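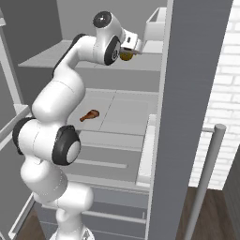
Vastley, September

Wanted: people with opinions about where robots put the food

Clidorum is writing a code of practice for robots that handle food in home kitchens. It currently runs to 548 clauses, several of which contradict each other, and one of which defines "shelf" in a way that excludes most shelves. We are looking for 6 participants to join the review panel and tell us which parts a sensible person would follow.

You will watch simulated kitchen tasks, read the clause that is meant to govern each one, and say where the two part company. May an arm carry one item over another that is already on the shelf? How close to a door handle is too close? Is fruit allowed to share with cooked meat? We have had long meetings about that last one and would welcome fresh blood. 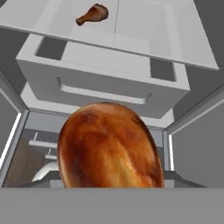 Simulated shelf task, seen from the gripper. The drumstick is on the shelf.

Who we want

Anyone who has run a kitchen, inspected one, or cleaned up after one. A background in machine safety is useful but will not excuse you from the food questions. You should be able to read a sentence with three "shalls" in it and stay civil. Employees of Wadent may not apply, as they wrote the first draft and have suffered enough.

What it involves

Panel sessions are held in the Charbonneau building, Vastley, and last 2 hours each. There is homework. Written comments must cite a clause number and propose different wording; "this is silly" has been received many times and cannot be minuted.

The fee is £2000 for the full review, paid when your last comments are in. Lunch is provided and will be served by people.

To apply

Send us one page on a kitchen rule you would abolish and one you would defend to the end. No CVs, please. Applications close at noon on Sunday.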